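Trilach Users' Board > Data Collection > Demonstration Standards
Topic: Proposed minimum standard for household pick-and-place episodes

Posted by: dawber_d (Moderator)

Members are invited to comment on the draft collection standard for household object tasks. The present draft covers the bedroom set at the Zokcombe site and is intended to extend to the kitchen set in March. Its principal provisions are as follows.

Each episode is to consist of a single instruction, teleoperated from start to finish, with both the head view and the fixed room view retained. An episode in which either view is missing is to be withdrawn from the training split. Operators are to begin from a standing position facing the shelving and are to leave objects unrelated to the instruction where they are.
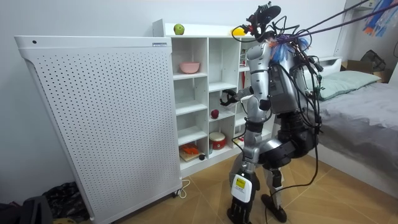

The draft sets a target of 510 accepted episodes before the first training run. Object positions are to be changed after every 11 episodes, according to the placement sheet, and the operator is not to choose them. Comments on this figure would be particularly welcome, as the Cosus working group has asked that it be settled before operators are rostered.

Denise Dawber
Moderator, Data Collection

Posted by: epondieki

I thank the moderator for the draft and support it in general terms. I would, however, ask that the interval for changing positions be reconsidered. Eleven consecutive episodes with the same arrangement will teach the policy the arrangement. In our own trial at Conneely, a model trained on long blocks reached confidently for the location where an object had been during collection, whether or not the object was present.

My recommendation is that positions be changed after every second episode. This will lengthen the working day, and I recognise that labour is the main cost. It remains cheaper than collecting the set again.

Esther Ondieki

Posted by: m_pearce

With respect to the previous contributor, I do not favour an interval of 2. The sessions I supervise lose more time to resets than to any other activity, and tired operators produce poor demonstrations. The Conneely trial, as I recall, used a single operator throughout, and the fault may lie there.

I would accept a shorter block than the draft proposes, provided that the placement sheet is simplified. At present it runs to 17 columns and is frequently filled in after the fact.

Mervyn Pearce

Posted by: jurgita_p

My concern is with the wording of instructions, on which the draft is silent. An annotator working from the recordings must be able to determine which object the operator was asked to handle. "Pick up the apple" is not a sufficient instruction for this set.
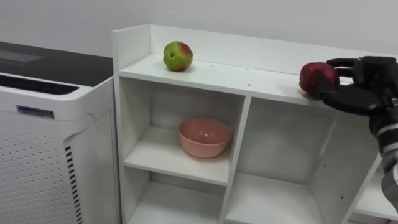 Instructions ought to name the object by type, colour and location, in that order, and the operator ought to read them aloud before the episode begins. Where two objects share a type, the colour term must be one that separates them without argument. The hand is closed on the red apple at the front of the shelf top, and the apple left standing further along is mostly green but has a red blush on one side. One annotator may call that second apple green, another may call it red and green, and a third may query the episode altogether. I therefore propose a fixed list of colour terms, one per object, to be displayed at the operator's station.

Jurgita Priedītis
Annotation

Posted by: m_pearce

I have no objection to a fixed list. I would object to its being enforced retroactively on episodes already labelled.

Mervyn Pearce

Posted by: lpilkington

I write on behalf of the evaluation group. We would support the fixed list, and would ask further that varied phrasings be generated from it after collection, so that the policy is not trained on one form of words only. The spoken instruction may stay uniform.

On the interval, we lean toward Ms. Ondieki's position. A compromise may be available: the target object could be moved every second episode, with the remaining objects left in place until the end of the block. Most of the reset time is spent on the latter.
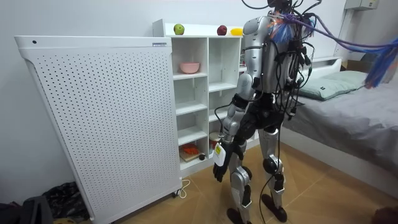
We would also ask that the draft define the close of an episode. Some operators end the recording on release of the object, and others wait until the arm has returned to the side. Either convention is workable, but a mixture of the two has given us a policy that hesitates after placing. Our preference is for the second.

Lacey Pilkington
Evaluation

Posted by: epondieki

The compromise is acceptable to me, on the condition that the location of the target is drawn from the placement sheet and not selected by the operator.

Esther Ondieki

Posted by: m_pearce

I remain doubtful, but would agree to a trial of one week under Ms. Pilkington's arrangement, with reset times recorded.

Mervyn Pearce

Posted by: dawber_d (Moderator)

The draft will be amended to include the fixed colour list and a definition of episode close, namely the return of the arm to the side. The interval will stay in square brackets until the trial has been reported. Ms. Priedītis is asked to circulate her list of terms in this topic. Labels already approved will not be reopened at this stage.

Denise Dawber
Moderator, Data Collection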